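3.2 Route length and rider fatigue 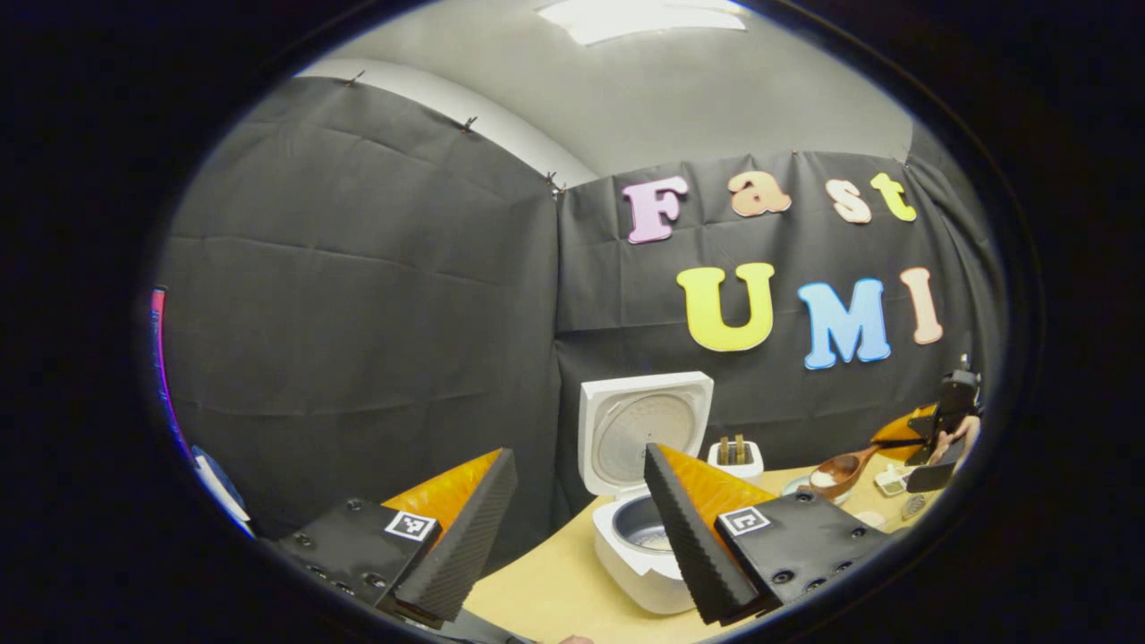

Figure 1. Rice cooker with the lid open, on a light wooden table.

The second set of interviews dealt with how far people were willing to ride in a day. Guided motorcycle tours are usually sold by total distance, but riders judged a day by the hours spent in the saddle and by the kind of road. The Ostel route covers 300 km over two days, nearly all of it on back roads, and was rated more tiring than the Hondadau route, which is twice as long at 600 km but follows wide valley roads for most of the way.

We spoke with 36 riders who had finished one of the two routes. Each was asked to mark on a map the point where they first wanted to stop. On the Ostel route these marks fell close together, on the climb after the lunch village. On the Hondadau route they were spread over the whole afternoon. Goodall and Tawhiri found a similar pattern among riders on rented bikes, although their groups were smaller and always had a guide.

Meals also mattered. Riders who ate a full hot lunch asked for a longer break and complained less about the last part of the day. Only 6 riders said they would have paid more for a shorter route. The effect of weather is treated in Section 3.3.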